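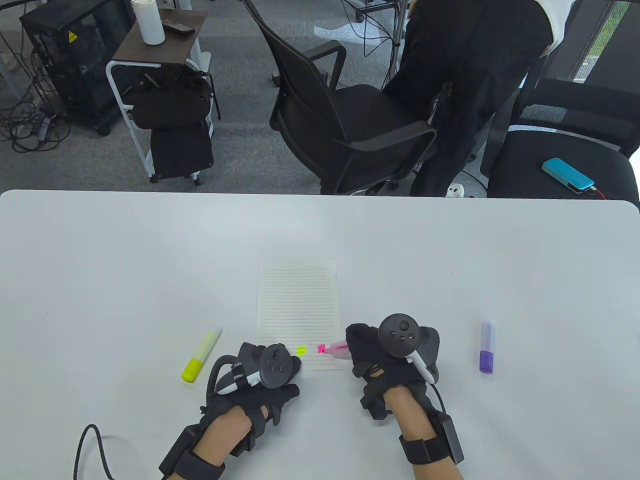 Equipment planning for the second collection station

Our request for a second hand-tracking station goes forward in August, and I am setting out here how the figures were reached. Several colleagues have asked, and the form itself leaves little room for explanation.

The total requested is $2,322. Of this, $2,000 is for gloves, wrist modules, controllers and their mounts, as quoted by Brarnus. A further $100 covers cables and straps. The remaining $222 is for shipping and a spare charger.

Ratih Sutanto proposed that we buy from Plollby instead. Their quotation was lower, but it did not include replacement gloves, and gloves are the item we expect to reorder most often. Once these were added the two offers came within a few dollars of each other, and we stayed with the supplier whose mounts fit our present controllers.

Furniture was left out of the request. The large white table has room for a second operator, and the chairs we own are adequate. Storage is a different matter. One side cart cannot hold the equipment for two stations, and Azlan Wuisan has asked that a second be charged to the general budget.

Consumables are a separate line, capped at $500 for the year. Tasks such as marking ruled paper with a highlighter require very little: pens, paper and some patience. Kitchen and packing tasks will cost more, and I would ask anyone planning these to send me a list before the form is signed.

Still open is the service agreement. Syahrul Jugah is waiting for written terms from Brarnus, in particular whether wrist modules are repaired or exchanged.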